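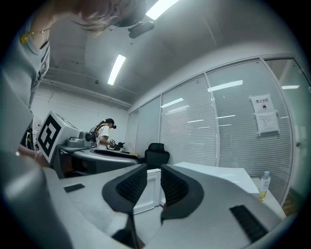 Leaning in over the work, hair and all.

Hi! I'm Marlina Goh and I'm looking for people who use their hands all day and have opinions about it. The project is called Sopacua, it runs out of the Nurnness building on Clodgate, and it's a diary study about sore wrists, stiff necks and the little tricks people pick up to get through a shift. I used to alter wedding dresses for a living, so I come to this with a cranky right thumb of my own.

You keep a short diary for a month, starting in April. Five minutes in the evening is plenty -- what you did, what hurt, what helped. You also come in twice for a chat with me (there will be snacks, and I will not weigh you or make you touch your toes).

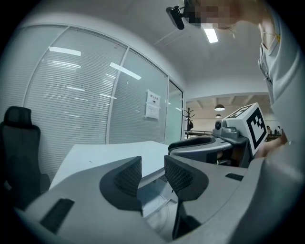
Who can join? Hairdressers, florists, bakers, lab people, upholsterers, anyone over 18 whose job involves holding on to something for hours. I'm especially curious about grip and handles. Skinny handles get plenty of complaints already, but I'd love to hear about bulky ones too, like an old steam iron or a drill. If you've wrapped tape around something to make it nicer to hold, please bring it along!

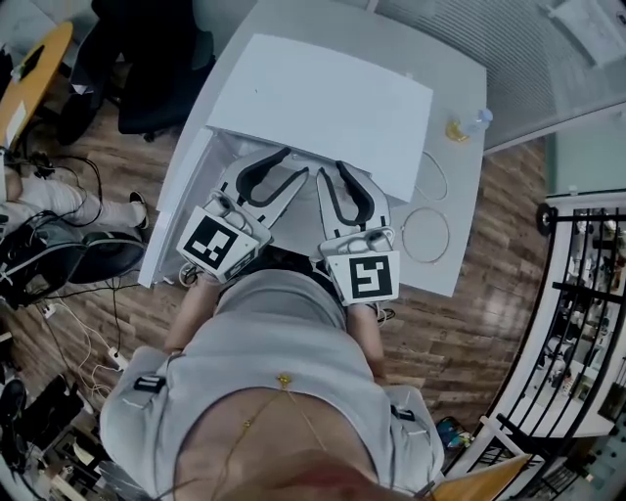
Necks are the other half of the study. Most of us forget about ours until bedtime. Standing at a desk with your head over the work, both forearms out in front and a tool in each hand is a position I want to hear lots about, and so is sitting hunched on a stool that's too low.

Pay is $200 once both chats and the diary are done, plus your bus fare. You don't need to be in pain to sign up, and you can quit whenever you like.

To apply, send a few lines about your work to me care of Trullari, Room 2089, or leave a note at the front desk. Spelling doesn't matter -- mine is terrible.

Posted 2022-10-08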